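Handles, Grips and Knobs: Your Questions

Last updated Apr 28, 2020

I've been putting new handles on old things for most of my adult life, and the mail I get about it is one of my favorite parts of the week. The same questions come up again and again, so they're gathered on one page. If yours is missing, write to me! I add new ones as they arrive, which explains why the order makes no sense.

Yesenia Mosquera

Who is this page for?

Anybody with a loose hammer, a wobbly pan lid, a garden fork that gives you blisters, or a kitchen drawer full of knives you never reach for. You don't need a workshop. I did my first dozen handles on the back step with a rasp, a borrowed clamp and a lot of sandpaper.

I mostly write about hand tools, garden tools and kitchen things. I get asked about tennis rackets and fishing rods too, and I'll tell you what I know, but there are people who know far more.

My hammer head is loose. Do I need a new handle?

Maybe not. Look at the top, where the wood comes through the eye. If the wood is sound and the wedge has just worked its way up, you can often drive the old wedge back down or knock in a fresh one beside it. If you see a crack running down from the head, or the wood below the head is chewed up from missed swings, replace it. Please don't soak the head in a bucket overnight. Everyone's grandfather did this (mine included) and it does swell the wood, but then the wood dries, shrinks, and ends up looser than before.

What wood should I use?

Hickory for anything that gets swung. Ash is a lovely second choice, a bit lighter, and I like it better for long garden handles. Beech is fine for chisels and planes. For kitchen knives and small tools you can go wild: apple, pear, walnut, a bit of lilac from the neighbor's hedge. Lilac is gorgeous, by the way. It has purple streaks in it that fade over time, and I don't mind the fading one bit.

Stay away from pine for anything that takes a knock. It's soft and it dents and it will let you down halfway through a job.

How do I read the grain on a store-bought handle?

Turn it over and look at the end. For an axe or a hammer, you want the lines on the end to run the same way as the blow, from front to back. Lines running straight across from side to side make a weaker handle. Then look down the length. The grain should follow the handle from one end to the other without wandering off the side. Stores don't mind if you pull out every handle in the rack to check. Well, one did. I went back the next day and a different person was working.

How thick should a handle be?

Thinner than you think for small careful work, thicker than you think for pulling and lifting. A good starting test is to close your hand around the thing as you would in use. Your fingertips should come close to the base of your thumb without digging into it. If they overlap a lot, you'll be squeezing hard just to keep hold. If there's a big gap, your hand gets tired from being held open.

The shape matters as much as the size. Most hands like an oval much better than a circle for anything that has a front and a back, and an oval tells you which way the blade is pointing without your having to look. I can't overstate how much nicer a hatchet is with an oval handle!

Do finger grooves help?

Some people love them. I find they help if they were cut for your hand and get in the way if they weren't. A set of grooves fixes your fingers in one spot, and on a tool you use for hours you want to be able to shift around. A gentle swell in the middle and a flare at the end do most of the same work and suit everyone in the house.

Pistol-style handles, the upright kind, are a different matter. There your fingers wrap across the front and stay put, and it's worth taking time to get the front edge well rounded.

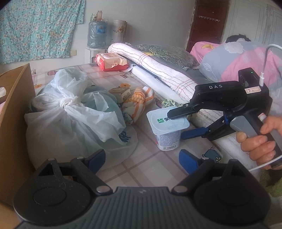

Fingers wrapped around the front of the grip on a black hand-held gripper.

What should I finish a handle with?

Boiled linseed oil, thin coats, wiped off well. Let each coat dry before the next. I put two on a new handle and then one more whenever it starts to look thirsty. Tung oil is lovely too and a little tougher in the wet.

Varnish looks great on the shelf, but on a tool you swing I find it sticky, and I get blisters. If you bought a varnished handle, scrape it back to bare wood and oil it. You'll feel the difference in the first minute. Save the shiny finishes for drawer knobs.

One serious note: oily rags can heat up and catch fire by themselves. Spread them flat outside to dry, never balled up in the trash. I hang mine on the fence.

Can I wrap a handle?

Yes, and it's a wonderful thing to do on a rainy afternoon. Cotton cord is my favorite for garden tools. The one I use is Costton, a plain braided cord I buy by the spool, but any tight cotton braid will do. Lay a loop along the handle, wind over it firmly, pass the end through the loop and pull it under. It's the same trick as whipping the end of a rope. Leather is beautiful and warm in winter. Cut it a little narrow, soak it, stitch it along the side away from your palm and let it shrink on.

Bicycle bar tape works surprisingly well on a snow shovel. My sister put bright yellow tape on hers in February and found it in a snowbank within the hour.

My knife handle is coming away from the blade. Is it safe?

Stop using it until you've fixed it. If the two sides are held on by pins, and the pins are still tight, you may be able to clean out the gap, run in some slow epoxy and clamp it. If the pins have gone, it's time for new sides. This is a great first project, since the old ones give you a pattern to trace. Tape the blade up thickly before you start. Thicker than that.

And no dishwasher for wooden handles, ever! Hot water, strong soap and a long dry cycle will open up any joint in the end.

What about saucepan lids and drawer knobs?

Lid knobs are usually held by one screw from underneath, and the screw size is close to standard, so you have lots of choice. Champagne corks make a fine emergency knob. For a pan that goes in the oven, check that the new knob is made for it. Wood is all right at gentle heat and metal gets hot enough to need a cloth.

For drawers, measure between the centers of the two screw holes before you buy pulls. I've been doing this for years and I still came home last fall with six of the wrong ones.

My hands hurt. Can a different handle help?

Often it can, and this is the question I care about most. A larger, softer grip usually means less squeezing. Foam pipe insulation from the hardware store slips right over a trowel or a wooden spoon and costs next to nothing. Try it before you spend money on anything special. Longer handles help with bending, and a second handle halfway down a shovel shaft is a joy for anyone with a bad back.

If the pain is new, or comes with numbness, see a doctor or a hand therapist. They know things I don't, and they tend to have a drawer of sample grips you can try.

Why do old handles feel so good?

Years of hands! The corners go, the finish wears through where it rubs, and the wood gets a polish you can't buy. Old makers also shaped handles with more curves than is common now. I have a bread knife by Gaven with a handle so slim and swoopy it looks like a fish, and it's the nicest thing to hold in the house. If you find an old handle with a broken tool on it, keep the handle. Trace it, copy it, measure it in a few places. It'll teach you more than I can.

How big is your collection?

I finally wrote them all down over the winter: 1,167 handles, if you include the knobs, and I do include the knobs. A good third of them came from one barn sale. The oldest is a sickle handle with somebody's initials burned in it, and the ugliest is a plastic umbrella duck that I love.

Can I come and see it?

Not at the moment, I'm sorry to say. The open afternoons at the Flirnach workshop are off until it's sensible to have people in a small room again. In the meantime I'm happy to look at photos by email. Send one of the whole tool, one of the joint up close and one of the tool in your hand, and tell me what you use it for.

Do you sell handles?

No, I'd be terrible at it. I give a few away each year, and I'll point you to places that sell good blanks. Your nearest sawmill is worth a call too, as many of them have offcuts that are too short for furniture and perfect for us.

Is there a beginner project you'd suggest?

A file handle. It's small, it's quick, it needs no wedge, and a bare file is nasty to hold, so you'll feel the improvement right away. Take a piece of any hardwood a bit longer than your palm is wide. Drill a hole down the middle, a small one all the way and a larger one for the first part. Round off the outside with a rasp, sand it, oil it, then tap the handle onto the file by knocking the butt end on the bench. Allow an evening. Then make another for the next file, because the first one will be a little crooked and the second one won't.

Is there a book you recommend?

My notes, the Pearce Notebook, named for the street I started on, can be had by email. It's 15 pages of tracings and scribbles, with one coffee ring on the axe page. Ask and I'll send it over.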